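October 2025
Entered by Gemma Wainwright, Collection Group, Gilville

Subject: Shelf and parcel tasks, head-view demonstrations. Session notes, changes to the written procedure, and open items.

Purpose of the session. The group is building a set of two-handed demonstrations for the Prendum policy. The agreed target for the shelf family is 3000 accepted episodes. At the start of the session the accepted count stood at 542. The session added 271 recorded episodes, of which 20 were set aside at first review. The remainder go forward to second review with Roswitha Widmer and should not be added to the accepted count until she has signed for them.

Persons present. Bit-na Ra and Reece Tunstall performed the demonstrations. The undersigned kept the log. Ruth Pilkington joined for the final block to check the task wording against the label list.

Tasks covered. Four tasks were recorded: moving a tape roll between two positions on the shelf, placing a small object into an open container, turning a parcel so that its label faces up, and lifting the loose end of a strip of tape from a parcel. The last is new to the set and took most of the discussion. It requires one hand to work with the fingertips while the other either rests or holds something steady, and the current policy has had very few examples of the two hands doing unlike things at the same time.

Observations on the tape task.

1. Demonstrators differ in how they find the loose end. Tunstall runs a fingertip along the edge of the box until the end catches. Ra looks for it first and goes to it directly. Both were accepted. The written procedure previously asked for the direct approach only, and the group agreed to strike that sentence. A policy that has seen only the clean approach will have nothing to draw on when its first attempt misses.

2. Failed pinches were kept when the demonstrator recovered within the same episode. They were set aside when the demonstrator stopped, spoke to the log keeper, or withdrew both hands from view. Eleven of the episodes set aside fall in this group. The remaining nine were set aside for the head being turned away from the hands during contact.

3. Parcels with several layers of tape are harder to label than to handle. Where strips overlap, the reviewer cannot always tell from the recording which strip is being lifted. For the present, the label should read "lift tape, top front edge" or similar, giving the location and leaving the layer unstated. Pilkington will add the location terms to the list. The term "corner" is to be used only when the fingers begin within a finger's width of one.

4. Reflections from clear tape remain a difficulty for the hand tracker. Noltetti reports lower confidence on the fingertips whenever they overlap a bright patch. The raw tracks have been stored as they are. No smoothing is to be applied before second review – the smoothed tracks in the March batch hid exactly the small movements that the tape task is intended to teach.

Observations on the other tasks. The tape roll gave no trouble when standing on its edge and a good deal when laid flat, where the demonstrators tended to drag it to the lip of the shelf in order to get a thumb beneath it. The drag is a legitimate method and has been given its own label. Placing into the container was steady throughout. Parcel turning produced two collisions with the back panel, both gentle, both retained.

Surroundings. The group considered again whether the shelf should be cleared between episodes. The decision was to leave it as it is in ordinary use. Tools and other parcels may stay where they lie, and the log keeper is to move things only between blocks, never within one. Widmer has asked that each block begin with the shelf in a different order, and that the order be noted by a single line in the log. This was done for every block except the second, where the line was missed. The block has been marked accordingly.

Language annotation. Every episode is to carry one short instruction and one longer account of what each hand does. The longer account has been uneven. Several drafts describe the working hand with care and pass over the other altogether. Reviewers should return any draft that mentions only one hand, including cases in which the second hand is at rest. The side must always be given as the demonstrator's left or right.

Storage. All recordings were copied to Kettle at the close of each block and the copies compared against the originals. One comparison failed and succeeded when repeated. Tunstall will look into the cable before the next session.

Open items.

– Pilkington: location terms for tape and parcel edges.
– Widmer: second review, tape task first.
– Ra: short note on how to begin a peel with the non-dominant hand, with a view to mirrored episodes.
– Tunstall: Kettle cable.
– Wainwright: revise section on failed pinches and circulate. The question of gloves is still undecided and should be raised again once Noltetti has been run on the few gloved episodes from March.

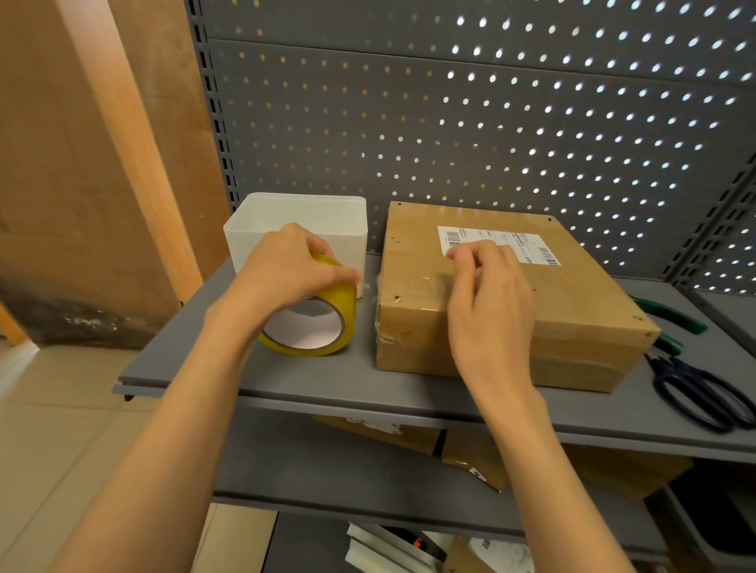

Tape task, head view. Left hand on the tape roll, against the white container; right hand at the tape on the top front edge of the parcel.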